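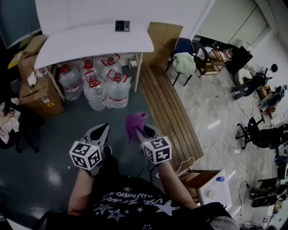
A purple cloth, a glossy floor and the white table with the curved front

Flevidell opens its Sunday mending room in May

I'm Jhair Rengifo, and I've been fixing other people's clothes from my front room in Wirnum for longer than I care to admit. So I'm very happy (and a bit nervous!) to say that Flevidell, my little repair business, is opening a proper mending room on Ospina Street this May.

It'll be open every Sunday from ten in the morning. Bring anything made of cloth that you'd miss if it went in the bin: jeans gone at the knee, a school jumper with a thumb hole, the cushion cover the dog got hold of. I'll show you how to mend it yourself, or if you'd sooner hand it over and go for a coffee, that's fine too.

Last year I mended 238 things, and most of them were trousers. I got so many messages asking how I'd done a patch or matched a thread that I started teaching friends at the kitchen table, and then their friends came, and we ran out of chairs. My family would quite like the kitchen back.

A first visit costs £3, thread and needles included. After that you pay what the job needs, and I'll always tell you the price before I pick up the scissors. Children come free with a grown-up. I've also put by 100 small sewing kits for the opening weeks, one per household until they're gone.

There's a button wall as well. I've sorted some 1,000 buttons by colour, nearly all of them given by people in Wirnum and over the hill in Skirnum, and if you've lost one off a favourite coat you're welcome to come and hunt for a match. Please keep sending them! Large brown ones are always short.

I can't take leather, wetsuits or wedding dresses, as I haven't got the machines for the first two or the nerves for the third. Curtains are fine if you can carry them up the stairs. Everything should be washed before it comes in, please.

You don't need to book, but if you're bringing a group, drop me a line first so I can borrow more stools. Local papers and radio are welcome any Sunday before noon, when it's quieter and I can chat while I sew.

Press contact: Jhair Rengifo, Flevidell, Ospina Street, Wirnum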